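Irkness 作業記録ラベリングソフト 学生版レビュー

使用者：ヒグチ高専 ロボット研究会
使用期間：2か月
用途：両腕ロボット競技に向けた学習データの整理
評価：5点中3.5点

ロボット研究会で使っている動画ラベリングソフト、Irknessの学生版について書く。うちの研究会は台所の片付けを課題にした学生競技「Clanden」に出る予定で、頭部視点の動画に動作の区切りと対象物の名前を付ける作業が毎週発生する。去年までは表計算ソフトに開始時刻と終了時刻を手で打ち込んでいた。今年からIrknessに切り替えた。

料金は学生版が月2628円。1契約で同時に使えるのは2人まで。部費で払うには少し高いが、共用のパソコンで作業するならこれで足りる。試用期間はあるものの書き出し機能が止められているので、自分たちの学習用プログラムに読み込めるかどうかは契約するまで確かめられなかった。ここは改善してほしい。

インストールは問題なく終わった。部室のパソコンは古いが、動画の再生は普通にできる。ただし初回に動画を読み込むとサムネイルを作り始め、その間は操作が重い。読み込みだけ先に済ませておいて、別の作業をしてから戻るのがいい。

画面は上に動画、下に時間軸という普通の構成。時間軸は標準で左手、右手、全体の3段に分かれていて、段の名前は変更できる。キーボードだけで区切りを入れられるのが一番よかった点で、コマ送りしながら片手で開始と終了を打っていける。慣れた部員なら表計算ソフトのときの半分くらいの時間で終わる。マウスで区切りの端をつまんで直す操作はやりにくい。つまめる範囲が狭く、隣の区切りを動かしてしまうことが多い。

ラベルの名前は辞書に登録して使う。辞書は階層にできるので、「つかむ」「離す」「持ち替える」のような動作と、「容器」「食器」「扉」のような物を分けて登録した。最初に部員がそれぞれ勝手に名前を足してしまい、「にぎる」と「つかむ」が混ざった。あとから統合する機能はあるが、統合すると元に戻せない。辞書の編集権限を一人に絞る設定があるので、最初からそうしておくことをすすめる。うちでは途中からデータ担当のアグベコさん（Philomena Agbeko）だけが編集できるようにした。

日本語の表示はおおむね問題ない。ファイル名に日本語が入っていても開ける。ただ、書き出したCSVをそのまま表計算ソフトで開くと文字化けするので、文字コードを指定して読み込む必要がある。説明書は英語版しか更新されておらず、日本語版には前の版の画面が載っている。操作がわからないときは英語版を見たほうが早い。

6月の時点で登録した動画は231本になった。この本数でも検索は遅くならない。「右手」「扉」のように条件を組み合わせて該当する区間だけを並べて再生できるので、学習に使う区間を選ぶときに便利だった。競技の練習のあとに失敗した動作と似た区間を探すという使い方もしている。

自動で区切り候補を出す機能も付いている。手の動きが止まったところを候補にしているらしい。皿を置く、扉を閉めるといった動きの大きい動作ではよく当たる。容器を握り直すような小さい動きはほとんど拾わない。候補をすべて消してから手で付け直したほうが早い動画もあったので、今は動画ごとにオンとオフを決めている。候補の感度は三段階で変えられるが、「高」にすると細切れになりすぎて使えない。

保存まわりでは一度困ったことがあった。二人で同じ動画を開いて作業していたら、後から保存したほうの内容だけが残った。同時に開くと警告は出るが、小さい黄色の帯が出るだけなので見落とす。それ以来、作業表に担当者名を書いてから開くようにしている。履歴から前の版を戻せるのは有料の上位版だけで、学生版では自分でバックアップを取るしかない。

比較のために、先輩が置いていったFlakususも少し触った。無料で、動作は軽い。時間軸が1段しかなく、左右の手を分けたい場合は同じ動画を2回処理することになる。片腕のロボットや、全体の動作だけ記録できればいい授業ならFlakususで十分だと思う。顧問のKumaresan Pai先生は一年生の演習には引き続きFlakususを使うと言っていた。覚える操作が少ないので、その判断は妥当だと思う。

サポートには二度問い合わせた。一度目は学生証明の手続きで、翌日に返事が来た。二度目は区切りが1コマずれて書き出される件で、返事は早かったが、次の更新で直す予定という内容だった。まだ直っていないので、こちらの読み込みプログラムで1コマ分補正している。

気になった点をまとめると、区切りの端のつかみにくさ、同時編集の警告の弱さ、書き出しのずれの3つになる。両手の作業を扱う予定があるなら、それでも契約する価値はある。片手の作業しか扱わないなら、先に無料のものを試したほうがいい。

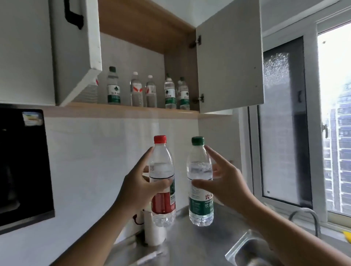

物の名前の付け方は、左右の段を使うなら早めに決めておいたほうがいい。うちの辞書では最初「ボトル」を一つ登録しただけだったが、左手が赤いキャップ、右手が緑のキャップのボトルを握っていると、どちらの段も同じ「ボトル」になって検索で区別できない。そこで「ボトル」の下にキャップの色で枝を作った。吊り戸棚の中にも緑や白のキャップのボトルが並んでいるような動画では、色だけでもまだ足りず、手に持っている物と棚にある物を別の項目にしている。Irknessは枝を後から足しても既存のラベルが壊れないので、この変更自体は簡単だった。古いラベルの付け直しは手作業で、まだ終わっていない。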